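Kelby Towel Handling Project
Progress report to the Hoshino Fund
February 8, 2025

Work this period was mostly taken up by the grip fault first reported in August. The project is behind plan on the folding task and on schedule for everything else.

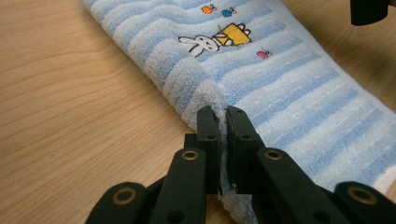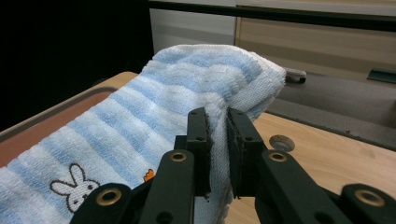
Striped terry towel held in the two-finger gripper, Kelby work table.

1. The fault

The gripper loses thin edges of terry cloth partway through a lift. In the last full run at Stullusberg we logged 2,000 grasps, and 29 ended in a drop. Of those, 19 were on a single layer near a hem. The others were on folded corners, where one layer slid out and the other stayed between the fingers.

The drops are a nuisance. The more serious matter is what the controller does next. On several of them it kept reporting a closed grip and carried on with the fold, moving the arm at full speed over the table with nothing held. One of these moves reached past the marked work area. No one was hurt and nothing was damaged, but we stopped unattended running the same day and it has not resumed.

2. Cause

We found two causes. Lint builds up on the gripping faces of the finger pads and they lose their hold on looped fabric. Separately, the Skekier control software decides that a grip is good from finger position alone. A thin hem and an empty grip give nearly the same reading, so it cannot tell them apart.

3. Action taken

Pads are now cleaned every 60 grasps and the cleaning is written in the run log. Arm speed after a grasp is limited until the motor current confirms a load. An operator stays at the stop button for every run. The work area limit has been moved into the safety controller, where the folding program cannot override it.

The current check works on thick folds. On a single layer it still gives false alarms — enough to slow the work, and we would like to fix that before asking to lift the speed limit.

4. Next period

Repeat the full run at Stullusberg with the new checks in place. Test a second pad surface on the same towels. Send the revised risk assessment to the Fund before any unattended running is proposed.

No change to the budget is requested. The cost of replacement pads has been met from the spares line.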